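Staff kitchen, Paredes building: electrical and fire checklist with comments
July round. Inspector: Candela Alcaraz

1. Sockets and fixed wiring
Faceplates secure, no scorching: PASS
RCD trips on test button: PASS
Spur for dishwasher labelled: FAIL
Comment: the label has faded. Replace with an engraved type, as fitted on the Zornell side.

2. Worktop and splashback
Joints sealed behind sink: PASS
Clear space beside heating appliances: PASS
Comment: sealant at the left end of the sink is thin. Recheck next round.

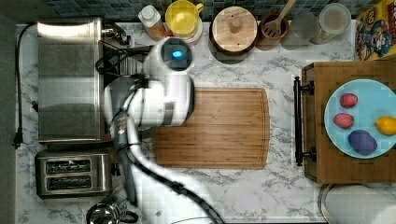

Sealant work is to be booked through the Kovov desk under job 482. The tap should be isolated first, using the valve in the cleaner's cupboard. The valve in the corridor serves the toilets as well.

3. Portable appliances
Kettle, asset 655: PASS. Flex sound, lid closes, cuts out at boil.
Microwave, asset 1238: PASS. Door seal clean.
Extension leads: FAIL. One four-way lead found behind the fridge, no test label. Removed.
Comment: a single 2000 W appliance is acceptable on the worktop circuit beside the kettle. Two are not, and the notice on the door should say so.

4. Fire equipment
Blanket in holder, tapes hanging free: PASS
Extinguisher gauge in green, pin and seal present: PASS
Heat detector tested from panel: PASS
Exit route clear: FAIL
Comment: boxed paper stacked behind the corridor door. Moved during the visit, but the same entry appears in the last report.

5. Housekeeping
Crumb trays emptied: PASS
Extractor filter: FAIL. Grease on both faces. Wash or replace by Thursday.
Cloths and paper kept away from hot surfaces: PASS

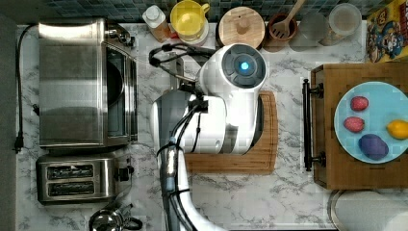 Olga Iglesias replied that the filter was washed last month and that the model fitted is too fine for daily frying. She asks for the coarser Somen mesh and wants item 5 left open until it has been fitted.

Agreed. Item 5 stays open. Items 1, 3 and 4 to be signed off by Florencio Ibarra once the label, the door notice and the corridor are done.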